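Über uns

Hallo und willkommen bei Etden! Ich schreibe diese Seite selbst, deshalb klingt sie auch so, wie ich rede (meine Kundschaft kennt das schon). Etden ist ein kleiner Laden mit Kochschule in Nusudton, und bei mir dreht sich alles um Suppe. Klare Brühen, dicke Eintöpfe, kalte Gurkensuppe im Sommer – ich kann davon einfach nicht genug kriegen! Angefangen habe ich mit 2 Kochplatten und einem Topf, der 25 Liter fasst und den ich bis heute kaum allein heben kann.

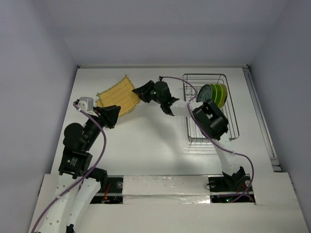

Muss ich für einen Kurs schon kochen können?
Wer eine Zwiebel schälen kann, kommt bei mir gut mit. Den Rest machen wir zusammen, vom Ansetzen der Brühe bis zum Abschmecken.

Die Kurse laufen abends und dauern so lange, bis alle satt sind. Im September ist immer Kürbis dran, da müsst ihr euch früh anmelden, sonst wird es eng. Mein Gemüse kommt vom Hof Londoño, krumme Möhren inklusive, und die Knochen für die Rinderbrühe holen wir gleich nebenan in der Fusgate. Die Brühe steht über Nacht auf dem Herd, und morgens riecht das ganze Treppenhaus danach (die Nachbarn haben sich noch nie beschwert, im Gegenteil). 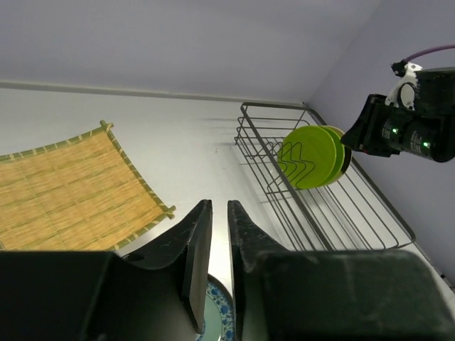 Eine Teilnehmerin schrieb mir neulich, sie habe seit dem Kurs keinen Brühwürfel mehr gekauft und friere jetzt jeden Sellerierest ein. Das hat mich so gefreut, dass ich den Zettel gleich neben die Kasse gehängt habe!

Im Laden gibt es die Suppen auch im Glas, mit 700 oder 1000 Millilitern. Leere Gläser nehme ich gern zurück, bitte nur gespült und ohne Deckel. Linsensuppe ist meistens zuerst weg, die Fischsuppe koche ich nur auf Bestellung.
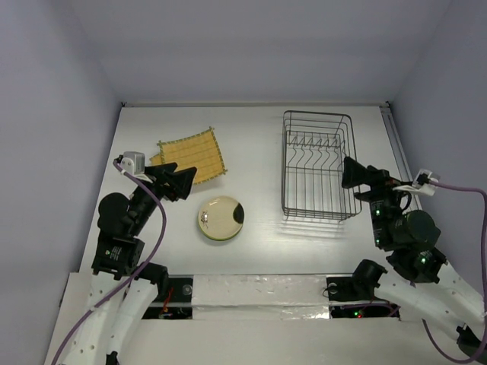
Im Gästebuch steht dazu: Bitte macht die Linsensuppe wieder mit mehr Essig, so wie früher, dann nehme ich auch die großen Gläser!

Ist notiert, und der Essig steht jetzt zum Nachwürzen auf der Theke. Wenn ihr Fragen zu den Kursen habt, schreibt mir oder kommt einfach vorbei, am liebsten vormittags.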